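Prostier Sideline Throwing Net, Model 2324
Football / Training Equipment / Throwing Nets

Reviewed by Kelechi Iyamu for the equipment pages
Updated 8/21/22

Every August the throwing nets come out, and every August the boxes promise a quicker release and a tighter spiral. A net stops the ball. Keep that in mind while reading the maker's copy, some of which we repeat further down so you can judge it for yourself.

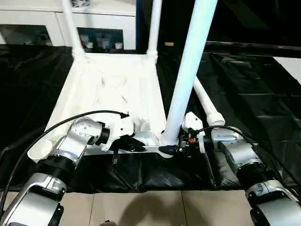
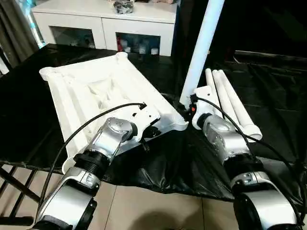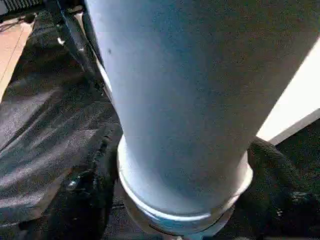
The 2324 is the third sideline net Prostier has sold, and the changes from the last one are small. The frame is steel tube and the joints use spring buttons now, so the bolts are gone. The net hangs from elastic loops. There is one target pocket at chest height and two smaller ones low and outside, where a back would catch a swing pass.

What the maker says

"The 2324 builds game-ready accuracy from the first throw. Three pro-style zones train the eye and the arm together, giving quarterbacks of every level the edge they need on opening night."

We asked Prostier what "game-ready accuracy" was measured against. The reply pointed us back to the box. As for the edge on opening night, a passer throwing at a pocket that never moves, with nobody in his face, is warming up. That has value. Coaches have had kids throw at tires for a very long time and got the same value from it.

What we can say after a summer with it

Two coaches used one each. Halima Abubakar runs a flag program for ages ten and up, and Bello Okafor has the quarterbacks at a small high school. Both left their nets outdoors for most of the summer.

Abubakar liked it more than I expected her to. Her players threw more balls per practice since they weren't chasing the misses, and the low pockets gave them something to argue over. She did not see better throwing in games and said so plainly. "They got better at the net," was how she put it.

Okafor had a harder time. His oldest quarterback throws with some heat, and by week 2 the elastic loops along the top had gone slack. Once that happens a firm throw pushes the net back into the rear bar and the ball comes straight back at you. He tied it up with cord, which worked fine, but you shouldn't have to do that at this price. Prostier sent new loops when asked. They went slack too.

Wind is the other problem. The base has no place for sandbags, only 2 stake holes, and stakes are no help on turf or a gym floor. If your sideline is artificial, plan on hanging weight over the back bar and checking it between drills.

Specifications

Model: 2324
Frame: steel tube, powder coated
Joints: spring button, no tools
Net: knotted polyester
Target pockets: 3
Height: 7 feet
Stake holes: 2
Carry bag: included, single strap
Spare elastic loops: not included

How it compares

The Iltudora folding net costs less and has one pocket. It wobbles, and the bag tore at the zipper on ours, but the net is laced on with cord instead of elastic and it was still tight at the end of summer. For a youth team I would buy that one and spend the difference on balls.

The Emar is heavier and a pain to move. If it's going to stand in one corner of the practice field until November, that doesn't matter much, and it did not budge in wind that put the 2324 on its back.

Questions from readers

Can it be used for kicking? The maker says yes. I would say no, at least not with anyone past middle school. The lower half of the net has less give than the top, and a good leg will bend the rear bar.

Does the app do anything? Uchenna Sani wrote in about this. The app logs the number of throws, which you type in yourself. Save the phone battery.

Will it fit in a car? The bag is long. Loan Cao got hers into a hatchback with the front seat laid flat.

Is the warranty any good? It covers the frame. Net, loops and bag are listed as wear items, and those are the parts that wear.

Ordering

Sold through Lawal and a few team dealers. Ask the dealer whether a second set of loops can be thrown in, and get it on the invoice. Returns are accepted on unopened boxes only, so anyone unsure should try to borrow a net from another program before placing an order.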